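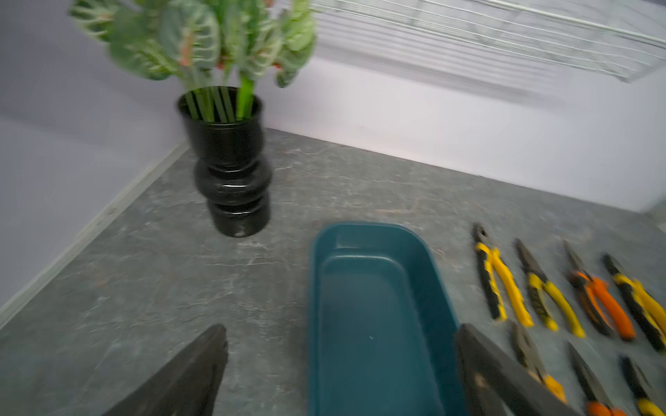 Heart-shaped leaves with pale veins, standing in a shiny black vase on a gray countertop.

Why Does a Cut Stem Stay Green?

Pick a leaf off a plant and leave it on a table overnight. By morning it will probably be limp. Put the same kind of leaf in a vase of water, with its stem still on, and it may look fresh for days. The leaf has been cut off from its roots both times. So what is different?

The answer has to do with water, and with how water moves through a plant.

Straws inside the stem

A stem looks solid from the outside. Inside, it is full of very thin tubes. They run from the bottom of the stem all the way up into the leaves. Scientists call these tubes xylem. You say it "ZY-lum."

The tubes carry water up. In a plant growing in soil, the roots soak up the water first and pass it to the stem. When a stem is cut and put in a vase, there are no roots anymore, but the tubes are still there and their ends are open. Water can go straight in.

You might wonder how water can go up. Water usually goes down, like rain or a dripping faucet. Plants do not have a heart to pump it. What they have is leaves.

How leaves pull water

A leaf has tiny holes in it, too small to see without a microscope. Most plants have more of them on the underside of the leaf than on the top. They are called stomata. (Just one is a stoma.) They open to let air in, and while they are open, some water gets out. It leaves as vapor, the same invisible kind of water that is in the air around you.

Bits of water like to stick together. When some water leaves the leaf, it tugs on the water behind it in the tube, and that water tugs on the water behind it, all the way down the stem. You can think of it as a long chain being pulled up a little at a time.

This is called transpiration. It goes on in a tree, in grass, in a tomato plant, and in a bunch of leaves in a vase.

Look at the lines

Look again at the leaves in the picture. The pale white and cream lines on them are veins. Veins are where the tubes go after they leave the stem. They branch and branch again, the way a big road splits into streets. Every part of a leaf needs to be close to a vein, or it would dry out.

Veins do other jobs too. They help hold the leaf flat so that it can catch light. They also have a second set of tubes, called phloem ("FLO-em"), which carry sugar. The leaf makes the sugar and the phloem takes it to the parts of the plant that need it.

On many plants the veins are green and you have to look closely to find them. On others they are white, yellow, pink, or red. When a leaf has patches or lines of different colors, people who grow plants often call it variegated.

Where the green comes from

Leaves are green because of something called chlorophyll. Chlorophyll catches light. The leaf uses the energy from that light to turn water and a gas from the air, carbon dioxide, into sugar. This is photosynthesis, and it is how plants feed themselves.

The pale parts of a leaf usually have less chlorophyll or none at all. They cannot make as much food as the green parts. Pink and red come from other colored substances in the leaf. There are hints of pinkish-red near the bottoms of the leaves in the picture.

Cut leaves can still make some sugar if they get enough light. Many leaves also last longer in a vase than flowers do. A flower's job is to make seeds, and petals are not built to last for very long. A leaf is often made to work for a whole season or more.

Why vases have the shape they do

Vases come in many shapes, but a lot of them have a narrow part near the top, called the neck. The neck keeps the stems close together so they do not flop to the sides. If the rim above the neck spreads out, we say it is flared. Stems held tightly at the neck can lean out over a flared rim, and the leaves spread apart where there is more room.

The wide part of a vase is called the body. It can hold a lot of water, and water is heavy. A vase with most of its weight down low is harder to knock over. Some vases have a body made of one round bulge, and some have more than one, stacked up.

You can see through a glass vase and tell how much water is left. You can't do that with a black one. You have to look down inside it, or dip in a clean stick and see how much of it gets wet.

What goes wrong in a vase

Cut stems do not last forever. These are the usual problems.

Air gets in the tubes. When a stem is out of water, air can slip into the cut end. A bubble in the tube breaks the chain of water. This is why people often cut a little more off the end just before they put the stem in the vase.

The water gets dirty. Germs called bacteria grow in old water. They feed on bits of the stem and make slime, and the slime plugs up the tubes. Leaves that hang under the water rot and make it worse, so they should be pulled off first.

The room is too hot. Warm, dry air pulls water out of leaves quickly. If the leaves lose water faster than the stem can bring it up, they wilt. A spot beside a stove or over a heater is a bad place for a vase.

Wilting happens because the cells in a leaf are a bit like water balloons. Full cells press against each other and keep the leaf firm. When they lose water, they go soft and the leaf droops. If you catch it early, a drink of water can sometimes bring it back.

Try it: watch the color climb

You will need:

4 stalks of celery with leaves on
4 clear glasses
Water
Red or blue food coloring
A ruler
A grown-up to do the cutting

Pour the same amount of water into each glass. Put a good squirt of food coloring in three of them and stir. Leave one plain. Ask the grown-up to cut a thin slice off the bottom of every stalk, then stand one stalk in each glass right away.

Put one colored glass in a sunny window. Put one in a dark closet. Put the last colored one near a fan. The plain one can go next to the sunny one, so you can compare them.

Check after 40 minutes. Hold the stalks up to the light and look for thin colored lines. If you can see how high the color has gone, measure it with the ruler and write it down. Check again before bed and again in the morning.

The next day, ask the grown-up to cut across one of the colored stalks. You should find a row of small colored dots. Each dot is a group of tubes seen from the end. Don't eat the celery after the test.

Kevin Hanrahan's class did this in December and the stalk by the fan had the most color in its leaves. Róisín Mac an tSaoi measured 85 millimeters on hers at the first check. Yours may be different. Celery from the store can be fresh or old, and that changes how well it drinks.

Can a cut stem grow new roots?

Some can. If you leave a stem of mint or ivy in water, you may find thin white threads growing from it after a week or two. Those are new roots. They grow from certain spots on the stem, often the bumps where leaves were attached. Those bumps are called nodes. Once the roots are as long as your finger, the stem can be planted in a pot of soil.

A single leaf with no node will not turn into a whole plant for most kinds. African violets are one of the exceptions. One leaf and its little stalk can be enough.

A note about safety

Some plants with pretty leaves can make your mouth sore or your stomach sick if you chew them, and they can hurt cats and dogs too. Don't taste leaves from a vase or a houseplant. Wash your hands after you handle cut stems, and empty old vase water into the sink.

Words to know

Chlorophyll: the green stuff in leaves that catches light
Node: the place on a stem where a leaf grows
Phloem: tubes that carry sugar
Stomata: tiny holes in a leaf
Transpiration: the movement of water up through a plant and out of its leaves
Variegated: having patches or lines of different colors
Xylem: tubes that carry water

Written by Eimear Ní Chonaill. Checked by Catríona Mac an tSaoi.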